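Notebook, student gripper project, Clitville bench
Tuesday, started 3:40 p.m.

Goal for the session: find out why the success rate on the cup task drops in the second half of a collection run. Two operators, same hand-held unit, same table. Arm work is on hold until the demonstrations are clean, so everything below concerns the hand-held only.

Setup

Unit is the Fundham build, revision 2 fingers. Linkage ratio unchanged since April. Trigger spring swapped before the session for the stiffer one from the Furukawa kit. Operators report that it closes more evenly but tires the index finger. Noted, not acted on.

Recording through Reritora, default settings, except that the episode timeout went up to 59 s. The old value was clipping slow approaches and filing them as failures, which spoiled the comparison we tried before the break. Anything recorded under the old timeout should be kept out of the training split. The folder is already renamed.

Calibration of finger width: open, closed, open, closed on the gauge block, then open again. Repeat if the two closed readings disagree. They disagreed on the first try. Cause was a loose grub screw on the left linkage, tightened and marked with paint pen. Second try good.

Runs

Block A, operator 1. Paper cup, upright start, place on target. Clean until the last few episodes, then two drops in a row, both during the lift. Operator says the cup rotated in the grip before it went.

Block B, operator 2. Same task. Drops started earlier. Same rotation, always the same direction. Operator 2 squeezes harder and the cup wall buckles, so part of this is technique. The rotation is not, as it shows up with both people.

Block C, operator 1 again, closing speed deliberately slow. Rotation still there. Closing speed ruled out as the main cause.

Checked the tracking in Reritora for the worst episode. Pose trace is smooth through the lift, no jump, so the hand is not jerking. Width trace shows the fingers reaching their stop value and then creeping another small amount while the trigger is held. Something between the fingers is giving. With a rigid gauge block the creep is much smaller, but it does not vanish, so the cup wall accounts for most of it and the pads for the rest.

Total on disk after the session is 330 episodes, counting the April set and leaving out the ones with the bad timeout. Enough for a first policy, but I would rather not train on grasps that slip.

Pad condition

Both pads are worn, and the upper corners that face each other across the gap have started to peel. The left one has a thin flap lifting and a small ragged tear along the bottom edge. The right one has a curled tip at its upper left corner and a whitish fleck near the upper edge. My reading: when the pads close on a thin curved wall, the lifted corner touches first and pushes the cup off center, and the main pad face arrives later. That would fit a rotation that always goes the same way. Not proven. The test is to repeat Block A with fresh pads and change nothing else.

The mounting blocks can stay as they are. Changing a block means redoing the width calibration, so leave the screws alone if only the rubber is being replaced – lift the pad off with the plastic scraper, clean the face with alcohol, let it dry, bond the new one.

Open question on pad material. The Furukawa sheet is softer and grips paper well, but it tears. The harder sheet from the spare drawer lasted longer on the block-stacking task and was poor on cups. Could try the hard sheet with shallow grooves cut across it. Low priority until the fresh-pad test is done.

Also for the log: the wood grain on this table is strong and the tracker likes it. Feature count stayed high through all blocks. Do not put the plain gray mat back down.

State of the fingers, open over the table:
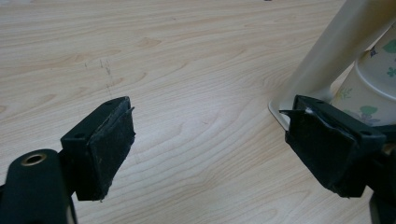

To do before the next session

Cut two new pads from the soft sheet, square the corners, and round off the upper inside edge slightly.
Repeat Block A, operator 1, same cup type, same timeout.
Log pad age in the episode notes. Reritora has a free text field for it that we have never filled in.
Recheck the grub screw against the paint mark.
Ask whether the other Clitville bench sees the same creep on their unit.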